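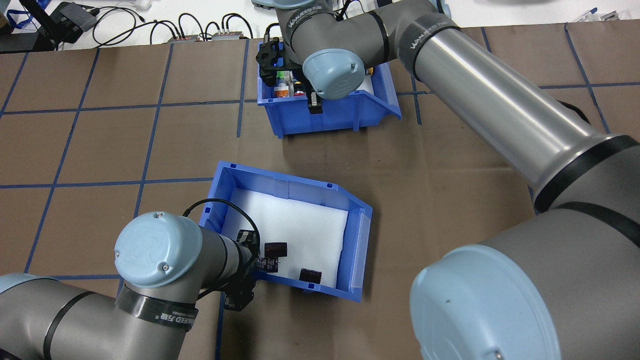 Bildergalerie: Sortierplatz mit zwei Roboterarmen

Die offene Werkstatt Putholm dokumentiert auf dieser Seite den Aufbau eines Sortierplatzes für elektronische Bauteile. Das Vorhaben wird seit Dezember unter der Leitung von Gunnel Løken durchgeführt und trägt den Arbeitstitel Lornum. Mitglieder haben bisher mehr als 70 Arbeitsstunden eingebracht.

Die Arbeitsfläche ist mit braunem Papier bezogen. Das Raster aus blauem Klebeband dient als Bezugssystem beim Einrichten der Greifpositionen. Die Bauteile liegen in zwei blauen Kunststoffkästen mit heller Einlage.
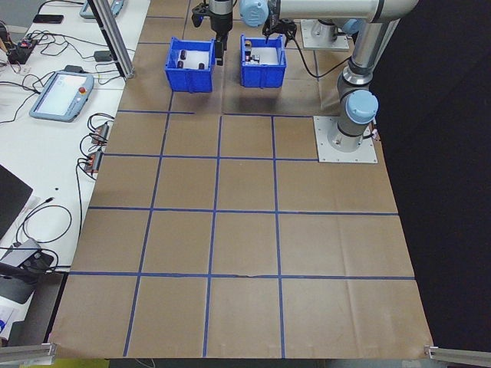 Für Materialkosten stehen 625 Euro aus dem Werkstattfonds zur Verfügung. Die Arme werden zunächst getrennt eingerichtet, der gemeinsame Ablauf folgt in einem späteren Abschnitt. Die Bedienung ist Mitgliedern mit gültiger Einweisung vorbehalten. 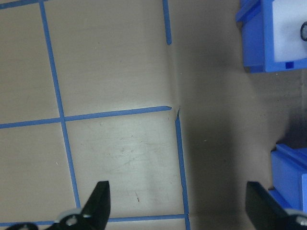 Geöffneter Greifer über dem Klebebandraster, rechts die blauen Kunststoffteile.

Anmeldungen zur Einweisung nimmt die Werkstattleitung entgegen. Je Termin stehen sieben Plätze zur Verfügung.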